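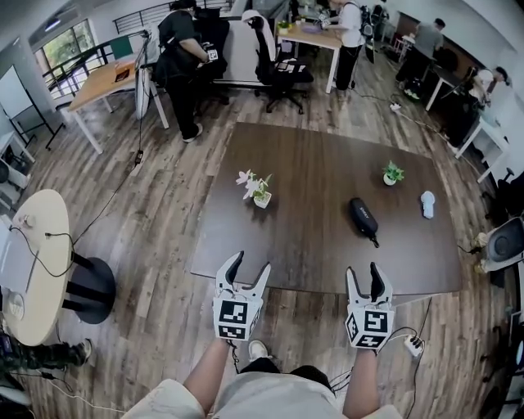
10/21/25. Plants and the low table, continuing from the July notes. Watered both pots first thing and put them back on the low table to see whether that can be their permanent place. Until now they were on the window side, where they got too much sun in summer and were in the way of the blind. The one with the pale blossoms is on the left half of the dark brown top and the small green one is up near the right, so there is clear space between them for people to put things down. Somebody's black glasses case is over on the right side with the little white and light blue plush or cloth thing next to it. I left both alone. If the case is yours, please take it home.

Light readings. I used the Ollura meter, sensor flat on the tabletop, main lights on. It gave 178 lux at the flowering plant. The small green one came out a bit higher but the number would not settle, so I am not writing it down until I repeat it. Also did a reading at the beige round table and then saw the range switch was set wrong. Ignore the one penciled on the whiteboard list, it is from that.

178 is low for something that is supposed to keep flowering. The seller's card that came with it says bright, indirect light, with no figure. Mattes thinks the reading doesn't matter much as long as it gets daylight for part of the day. He has kept this kind at home for years and waters his when he remembers. I would still like to see a reading with the overhead lights off and only the windows, because that is what the plant gets on weekends.

Table surface. There was a pale ring on the top from the saucer we used in July. Gukel cleaner on a cotton rag, wiped along the length, left 10 minutes, wiped again with a dry rag. The ring is fainter but I can still feel a slight edge with a fingernail. Second pass made no difference. I don't want to try anything stronger until we know what the finish is. Quang says the table came with the Plarnevby order, in which case there should be a care sheet in the folder with the chair invoices. Checked the folder: chair invoices, a sheet for the round table, nothing for this one. Have asked him to look in his mail.

The height is also a question. It is fine for plants and for setting things down, but too low to work at for long, and my back noticed after the cleaning. If we raise it at all I would go with feet that screw in, and only if the underside has inserts. Did not turn it over today. Needs two people and the plants off.

Lights. Went around the room looking at the ceiling tubes because the light on the table seemed uneven from one end to the other. The fittings are not in one neat grid. Some run at an angle to the others and the ones toward the far wall are shorter, so there will always be brighter and duller patches on the floor below. The pendants in the back room are on their own switch and make no difference out here. I tried it both ways with the meter and got the same value.

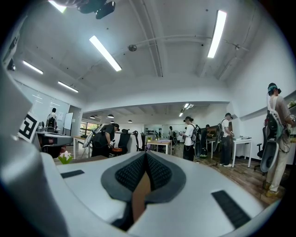
The switch by the door does the front tubes and the one farther in does the rest. I have put a strip of tape over each with "front" and "back" on it — the old labels were the wrong way around, and I have turned off the wrong half more than once. If the tape falls off please don't put the old labels back.

One tube hums. I could hear it standing at the white desk but not from the low table. Could be the tube or the ballast. Before ordering anything I want to swap it with a quiet one and see if the hum moves. We have 4 spares in the cupboard, all the long kind, none for the short fittings. Mattes wants to change everything over to LED in one go. Fine by me, but it has to be priced first, and with the pipes so close to some of the fittings we would need somebody who knows what they are doing on a ladder.

Watering. What I gave them today, for whoever does it next:
Pale blossoms: half a small cup, poured at the edge, then let it drain. Not again until the pot feels light.
Small green one: one small cup. The leaves droop early and come back quickly, so no panic.
No saucer directly on the tabletop. Use the cork mats, second drawer of the supply cabinet.

Xia (the plant shop, not the courier) has a repotting mix that Quang wants to try on the green one. I think it can wait for spring. He thinks the roots are already going around the inside of the pot. We will lift it out and look before buying a bag.

Still open:
Care sheet for the low table — Quang
Repeat reading at the green plant, lights on and lights off
Reading at the round table, correct range this time
Swap the humming tube
Look at the underside of the table for inserts
Price for LED, long and short — Mattes
More rags. I used the last 2 on the ring.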